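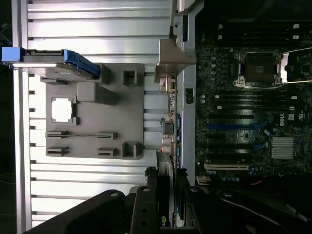 Dell tower on its side with the side panel off, from the wrist camera. DELL logo sideways. The image rotation is still on the to-do list.

Progress thread on the teardown arm at the Trurkgate workshop. Project name is Jarkari, for anyone searching later. Goal for this stage: locate an expansion card, close on it, release the slot latch, pull straight up, put the card in a bin. The motherboard stays where it is.

Division of labor. Aled Ifans did the arm base and the clamp plate. Efa Cadwaladr wrote the motion planner. I do the gripper, the wrist wiring and most of the complaining about both. The controller is called Bevan and lives under the bench.

First problem was reach. The chassis wall is high enough that the wrist housing got there before the fingertips did. We raised the base 60 mm on stacked aluminum plate and re-ran the joint limits. The approach is now vertical for the last part of the travel, which also made the planner a lot less creative.

Second problem was cable drag. The camera lead was tied too close to the wrist joint and acted as a weak spring. You could see it in the current log as a slope that changed with wrist angle. I moved the tie back one link and left a service loop. The slope is gone. The loop is ugly.

Question from Mali Pritchard: why not lift the tower upright and come in from the side? Because then gravity pulls the card sideways in the slot and the gripper has to carry the weight as a moment. With the case flat, the pull is along the slot and the load is straight down the wrist axis. Much easier to tell friction from a latch that is still closed.

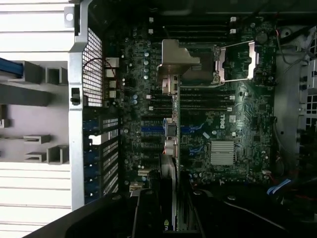 Localization is the part I changed my mind on. I started with printed fiducial markers taped to the chassis, which worked until someone brushed past and moved one. The fallback is to use what the board already offers. The white latch tabs at the ends of the memory slots are small, high contrast and don't move relative to the card slots. The finned heatsink helps settle which way up the board is. The DELL logo is perfectly readable to me and nearly useless to the matcher, so it is masked out.

Uneven light is the main source of bad matches. One side of the board goes bright, the other goes dull, and a single threshold can't serve both. I now normalize in tiles before matching. Costs 4 ms per image on Bevan, which I can live with.

Bare metal is the other one. Load plate, brackets, ribbed side panel, all of it reflects. A polarizing filter would probably help. There is one in a drawer at Stirkolham and I keep not going to Stirkolham.

Force settings, since Efa asked me to write them down somewhere that isn't a whiteboard. Closing force is capped at 27 N for cards. Pull is force-limited as well, and if the card hasn't moved 2 mm by the time it reaches the limit, the arm stops, backs off and asks for a human. It does not wiggle. Wiggling is how you crack a slot.

Known failure: cable next to the card. Ribbon or SATA lead leaning on the card edge reads as part of the card in the depth estimate, so the grasp comes out too wide and off center. Current fix is to route cables out of the way by hand before the run. That is not a fix, I know.
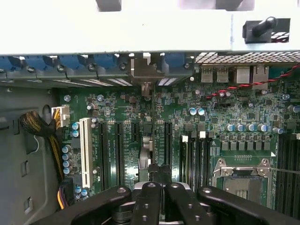 Over the expansion slots, CPU socket empty. Exposed pins are why there is a keep-out volume on that side.

More on the keep-out volume. It is a plain box over the socket, padded for fingertip width plus calibration error. Planner treats it as solid. Gwawr Morgan suggested a socket cover as well, and she is right, software boxes don't stop a dropped screw. Cover is on the list.

Yes, I know the board is scrap. The keep-out stays anyway. I want the habit in the code before we put anything on the bench that somebody wants back.

Calibration drifts through an evening. I suspect the printed camera mount warming up next to the motor. Branwen Pumphrey has offered to machine one from aluminum if I send a drawing with actual tolerances on it this time. Drawing is half done.

Next job is the slot latch. The fingers can reach it, but they are too blunt to press it without also touching the bracket beside it. Trying a narrower tip with a small step ground into the end. Will post numbers when I have a set taken with the same tip, same light and same tower.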